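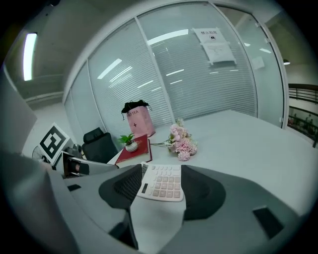

A pocket calculator is a small battery or solar powered device used for arithmetic. It differs from a desk calculator mainly in size and in having no printer. Most models have a keypad, a display and a single circuit board inside a two-part case. Early models were usually sold in black, brown or gray, but lighter colors became common as calculators came to be sold as school and office supplies. A white calculator with rows of pale pink-beige keys and a small dark display window belongs to this later style. Colors have no bearing on how a calculator works, and makers often sell the same model in several of them.

History

Mechanical adding machines were in wide use in offices by the early twentieth century. They were heavy, noisy and expensive, and they needed regular service. Electronic desk calculators replaced them during the 1960s. The first of these used separate transistors and filled a good part of a desk. When the main circuits could be placed on one chip, the calculator became small enough to carry.

Prices fell quickly in the 1970s. Many small firms bought chips and displays from larger suppliers and put them into cases of their own. Klinhom and Deltar both entered the trade in this way. Klinhom sold a four-function model by mail order and left the business when its price dropped below the cost of the parts. Deltar lasted longer by selling mostly to schools, and later moved to wall clocks and kitchen timers.

Display and power

The earliest pocket models used light-emitting diodes, usually red, which drained the batteries in a few hours of steady use. Vacuum fluorescent displays, which glow blue-green, were also common. Liquid crystal displays use very little current and had taken over by the end of the 1970s. Because they need so little power, a small solar cell is enough to run a simple calculator in ordinary room light. Many models have both a solar cell and a button battery.

Keypad
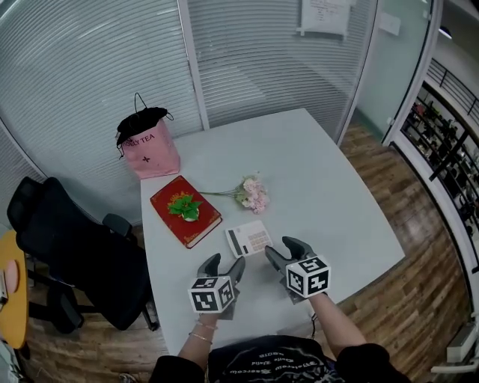

The number keys are set out with 7, 8 and 9 in the top row, the reverse of the usual telephone layout. The order was carried over from adding machines. The operation keys are normally placed to the right of the numbers, and the clear keys above them or to the left. On many models C clears the whole calculation and CE clears only the last number entered, though some makers combine the two in one key.

Memory keys are marked M+, M−, MR and MC. They add to the stored number, subtract from it, recall it and erase it. Surveys of users tend to find that these keys are seldom pressed. The percent key is a frequent cause of confusion, as it does not work the same way on all models. On some, entering 2,000 + 15 % = gives 2,300, while others give a different result or need the keys pressed in another order.

Use in schools

Calculators were at first kept out of most classrooms over concern that students would not learn arithmetic by hand. Rules were later relaxed, and many examinations now have one paper with a calculator and one without. At the Farcombe school, Danuta Wasilewska kept a class set of 18 in a shallow drawer and taught students to estimate every answer before pressing a key. Her teaching notes were later edited by Bronisława Brzozowska and used at evening classes in Humavmont.

Collecting

Older calculators are collected, particularly models with red displays. Condition matters a great deal. Leaking batteries often damage the contacts, and printed key labels wear away with use. Boxes and instruction leaflets add to the price. Solar models from the 1980s were made in large numbers and most remain inexpensive.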